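Keeping the Buvdale line running

Habibur Herath started driving the Buvdale community bus 39 years ago, when the route had 3 stops and the timetable was taped inside the shop window. He still drives the morning run, leaving the depot at Teririk before the bakery opens.

"I only meant to do it for a winter," he says. "The bloke before me had a crook back and they wanted someone with a licence."

The bus now goes out through Plasine and back along Selvanayagam Road, and carried 1,413 passengers last year. Most are older people going to the doctor or the chemist, with a few high school kids who live too far out for the school service.

Herath says the hardest part of the job is the waiting. If a medical appointment runs late, he has to decide whether to hold the bus or come back. "You learn who can sit on a bench for an hour and who can't," he says. "I've got people's mobile numbers written on a card above the visor."

Fares cover part of the fuel. The rest comes from the shire, which looked at cutting the service in December after the old bus needed a new gearbox. A petition at the post office got 413 signatures, and the route was kept, minus the late afternoon run.

He would like that run back. Without it, anyone with a two o'clock appointment has to find a lift home – or pay for a taxi, which costs more than the week's groceries for some of his regulars.

"I'm not asking for a flash new bus," he says. "Just the one we've got, going out one more time a day."

He has no plans to retire. A second driver is being trained for the morning run, and Herath has been riding along in the front seat to point out the driveways.

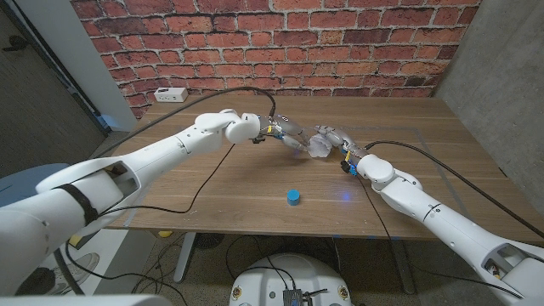 "Some of them aren't marked," he says. "There's a place past the creek where you've got to turn at the second gate, and if you miss it you're going another ten minutes before you can swing a bus around."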